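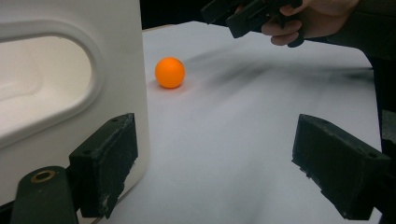
Open Afternoon at Skaltura: One Orange Ball, Two Grippers, Many Promises

I went along to the July open afternoon at Skaltura's workshop in Wultley expecting to be sold something, and I was, a little. The invitation talked about "teaching robots the way we teach people." What we got for most of the session was a small orange ball on a white table, and two black hand-held grippers.

The idea is simple enough to explain at a bus stop. Nobody programs the movement. A person holds a gripper with a camera on it and does the job by hand, over and over, and the recordings are used to train a robot arm to do the same job later. Satish Joshi, who ran the demonstration, calls each go an episode. The group has recorded 528 of them for the ball task, which goes by the name Prundel for reasons I asked about and did not get.

The task has the ball sitting next to a big white plastic piece with a rounded opening near the top. One person picks the ball up and puts it in the opening. In the two-person version, the second gripper works from the far side of the table and passes the ball over first. Satish is good at it, and he ought to be after all that practice. Visitors were invited to try, and I can report that squeezing a light ball between two flat blocks is harder than it looks. Mine went on the floor twice. The gripper fingers are scuffed and chipped, so I suspect I was in good company.

Now for my doubts. The afternoon was billed as a robot demonstration, and the robot did 15 minutes of it. The rest was people. When the arm did get its turn, it was given 16 tries at the one-person version and we watched every one. By my tally it got the ball into the opening nine times. Vivek Mishra, who looks after the training side, said the morning runs had gone better and that the light had changed since. I believe him, but light changes in most of the places where anyone would want a robot to work.

I asked whether the arm could manage a ball of a different color. He said they hadn't tried. I asked about a different table, and he said the one they use is fairly particular. It certainly has a look of its own, with wide dark smudges across the white, and I wondered out loud whether the robot had learned to find the ball or had learned to find the smudges. To his credit Vivek didn't wave this away. He said it was a fair question, that these systems do pick up on things you never meant to teach them, and that they plan to record a new batch on a clean surface and compare. I would like to see those results, including if they are bad.

There was also a slide about kitchens and care homes. I have sat through that slide before, from other people, in other years. Moving one ball a short distance is a reasonable thing to study – you have to start somewhere – but the gap between that and helping my aunt find her glasses was covered by a single arrow.

What I did like was how open they were with the gear. We could pick up the grippers, ask rude questions and look at the recordings on a laptop, failed ones included. A couple of the younger members got a long and patient answer about why the fingers open only as far as they do. And the sign-up sheet for people willing to come in and record was passed around without any pressure. I put my name down, partly out of curiosity and partly to get even with that ball.

A few practical notes for anyone thinking of going. Skaltura is upstairs from the old Kanaujia print shop, and the door sticks, so push. There were 19 of us and the room gets warm. Bring your own coffee. The next open afternoon starts at 2 p.m. and follows the same plan, with the hands-on part first and the arm at the end. If you only want to see the robot, come at 4. Satish says they hope to have the clean-table recordings ready to show by then, and I have asked him to save me a seat near the front.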